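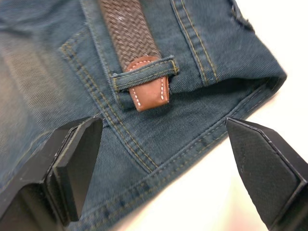 # Putting a Braided Belt on Jeans and Getting the Tab to Stay Put

Last updated April 30, 2021

A braided belt has no punched holes. The prong goes through the braid wherever you want it, so you can set the fit to suit the day. The trade-off is that a braid stretches, and the leather tab at the end can end up flapping at your hip or bunched behind a loop. Most of that can be fixed by threading the belt properly and starting with the right length.

These instructions are for woven belts with a leather tab stitched on the end and an ordinary frame-and-prong buckle. Elastic braids work the same way, with one difference noted under sizing.

## What you need

- The jeans, clean and dry
- The belt
- A soft tape measure
- A lint roller or a strip of masking tape
- A blunt needle, the kind sold for yarn, if the braid has any pulled strands

## Check the loops first

Lay the jeans face up on a table, button closed. Look at each belt loop and tug it lightly from the middle. The stitching at the top and bottom of the loop takes all the strain when people haul their jeans up by the loops, and it goes before the denim does. If one end has started to lift, sew it down before you wear the jeans with a belt. Six or eight passes of heavy thread through the old stitch holes will do. Gold topstitching thread is sold in small spools, and it hides a repair on most blue jeans.

Now check the width. Hold the buckle end of the belt against a loop. The belt should be narrower than the opening by a little, enough that you can slide a pencil in alongside it. A braid that has to be squeezed through will catch its strands on the loop edges each time.

Frayed patches near the waistband are fine to leave alone, but keep the buckle prong away from them when you thread. It will find a loose thread and pull it.

## Clean the braid

Lint settles into a weave and shows up more on brown than you would expect. Run the roller along the outside of the belt, then bend the belt over your finger and roll again so the strands open up. Masking tape wrapped sticky side out around two fingers works as well. Don't pick at specks with a pin. It is easy to lift a strand and hard to get it to lie flat afterward.

If a strand is already lifted, use the blunt needle to work the slack along the braid, a little at each crossing, until it disappears. Don't cut it. One cut strand will loosen the pattern on both sides.

Wipe the leather tab with a cloth that is barely damp and let it air dry. If you use a leather conditioner, put it on the tab only. I use the Romaniuk neutral cream, a dab the size of a pea, and buff it off after ten minutes. Conditioner on a braid stays down in the crossings and comes off on your shirt.

## Thread the belt

1. Decide which way it goes. Men's belts usually start at the wearer's left of the fly and finish with the tab on the left side, after going all the way around. Women's belts often go the other way. Either is fine.
2. Start with the tab end, outside facing you. The tab is stiff and smooth and leads the braid through. Starting with the buckle does not work on most jeans.
3. Push the tab through the first loop until the whole tab is out the other side, then pull. Pull on the leather, never on the braid behind it. Pulling the braid narrows and lengthens it, and you will fight that slack at every loop.
4. Before going on, look at the belt for a twist. Braided belts look much the same on both faces, and the stitching on the tab may too. Run your thumb along the top edge from the buckle to the loop you are at.
5. Continue around, one loop at a time. At the center back, stop and smooth the belt flat over the waistband seam. It is thickest there and the belt likes to ride over it.
6. Come around to the front with the tab and stop short of the buckle. If the jeans are on the table, leave it at that and do the rest wearing them.

Amos Park, who taught me most of what I know about leather, threads his belts with the jeans on a hanger instead. I find they swing too much, but try it if your table is small.

## Set the prong

Put the jeans on. Bring the tab through the buckle and pull until the fit is snug. Now let it out slightly. A braid gives when you sit down and takes it back when you stand, so it needs less slack than a plain strap.

Push the prong through a gap in the center of the braid. Look for the spot where the strands cross, and go between them. If the prong meets resistance, move it a crossing over. Forcing it splits a strand, and a split strand is where a belt like this usually fails.

Change the spot now and then. Using the same gap every day will open it into a hole, and the belt will sag there.

## Where the tab should end up

With the prong set, the tab should pass under the first belt loop past the buckle and stop a short way beyond it. If it goes under that loop and only half comes out, the belt is slightly short for you but will hold. If it reaches the second loop, the belt is long. It will still work, but the tab tends to slide back out of the far loop and stand away from the waistband.

For a tab that keeps slipping out:

- Add a keeper. A plain leather one, slid on before the tab goes under the loop, costs very little. The Prallden ones are a bit wide for a narrow belt, so measure first.
- Tuck the end behind the belt from underneath, between the braid and the denim. This is good for a long belt and bulky with a short one.
- Move the prong one crossing tighter and see whether the tab reaches the loop squarely.

Don't trim the tab end. The stitching around its edge holds the front and back leather together over the ends of the braid. Cut through it and the whole thing opens.

## Sizing, for next time

Measure a belt you already wear, from the fold at the buckle to the place where the prong sits. That number, plus enough for the tab to clear one loop, is what you want. Pants size is a poor guide -- waistbands sold under the same size can differ by more than an inch.

For elastic braids, measure without stretching and go a size down if you fall between two.

## Storing it

Take the belt out before the jeans go in the wash. The buckle beats up the denim, and hot water shrinks the leather tab while the braid stays as it was, which puckers the join.

Between wearings, roll it loosely with the tab on the inside, or lay it flat in a drawer. Hanging from the buckle is all right for a plain strap. A braid hung that way for a season comes down longer and thinner. Mine hung from March until the weather turned, and I now set the prong two crossings further in than I used to.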